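Unit 7: Gathering Demonstrations in Simulation

Course handout, Robot Learning Laboratory
Revised 20 October 2026

7.1 Scope

Unit 6 dealt with recording by hand on the bench arm. This unit covers the same job in a simulator. Students should have the Kodance client installed and should have finished the joystick exercise before the lab session. The theory of imitation learning is in Units 2 and 3 and is not repeated.

7.2 Terms

Episode: one attempt at a task, from reset to the stop signal.
Step: one row in an episode. A step holds the camera images, the joint positions, the gripper opening and the commanded action.
Demonstration: an episode that passed review.
Seed: the integer that fixes object pose, lighting and surface texture at reset.

An episode that fails review stays in the store with its label. Do not delete it. Unit 9 uses failed episodes to train the success classifier.

7.3 The task set

The class set is called Nokow. It contains tasks with household objects, all of them rigid. Mugs make up the largest share, for two reasons. A mug can be held by the handle, by the outer wall or by the rim, so one object gives several distinct grasps. A mug is also hollow, and a learner that has seen only solid blocks tends to close the gripper on the center of the object, where there is nothing to hold.

Object poses are drawn at reset. Upright poses are easy to record and are quickly overrepresented. The sampler therefore places part of the mugs on their sides. In a rim grasp on a mug lying down, one finger goes inside the opening and the other stays outside, with the wall between them. Students usually find this grasp the hardest to steer, mainly for lack of depth cues in the wrist view.

7.4 Procedure

1. Start the client and load the Nokow task file.
2. Enter your group code. Episodes without a code are rejected by the server.
3. Check that the action log is running at the same rate as the wrist camera.
4. Press reset and wait for the object to settle. Contact solvers need a short time before velocities reach zero.
5. Drive the arm to the object. Keep the approach slow over the last stretch.
6. Close the gripper, lift, hold, and send the stop signal.
7. Label the episode with the grasp type: handle, wall or rim.

An episode is cut off at 400 steps. If the cutoff is reached, label the episode "timeout" and go on to the next seed. Do not repeat a seed in order to get a cleaner run. Repeats give the learner a false picture of how the poses are spread.

7.5 Quotas

Each group records 300 episodes, split evenly across the three grasp types. The pooled set from last year held 1,638 demonstrations after review and is available in the course directory as a baseline. Do not mix it with your own data before Exercise 7.3.

7.6 Review

Review is done on the wrist view, with the action plot beside it. Reject an episode if any of the following holds:

- A finger passes through the object mesh at any step.
- The object moves before first contact.
- The gripper command changes sign more than 3 times.
- The object leaves the wrist view for most of the approach.

Partial views are acceptable. At close range the object will often extend past the image border, and the policy must cope with this at run time. The same applies to shadows and to dark interiors. Do not raise the scene lighting to make review easier, as the setting is saved into the episode.

Faceted outlines on curved objects come from the mesh resolution. Collision geometry is stored separately and may be coarser than what is drawn. When a contact looks wrong by a small margin, turn on the collision overlay before rejecting.

7.7 Storage

Episodes are written in the Sesanov format, one file per episode, with images compressed and numeric fields left as they are. Conversion to the training layout is done by the script in the course directory. The script will stop on a missing label and print the episode number.

7.8 Exercises

Exercise 7.1. Plot the object yaw at reset for all your episodes, accepted and rejected, on the same axes. State whether rejection depends on yaw.

Exercise 7.2. Train the baseline policy on handle grasps only and test it on mugs lying on their sides. Report the success rate by yaw bin.

Exercise 7.3. Add the pooled set and repeat 7.2. Report both results in one table.

Written answers are due in December through the Giannakopoulos portal. Attach the seed list as a plain text file.

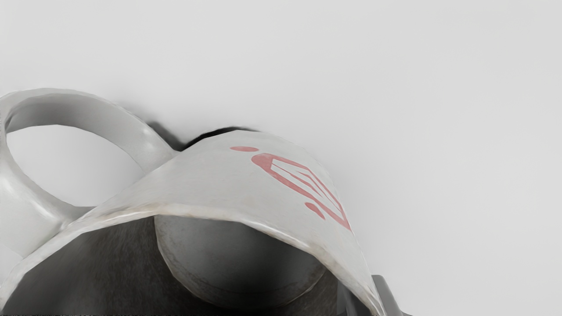
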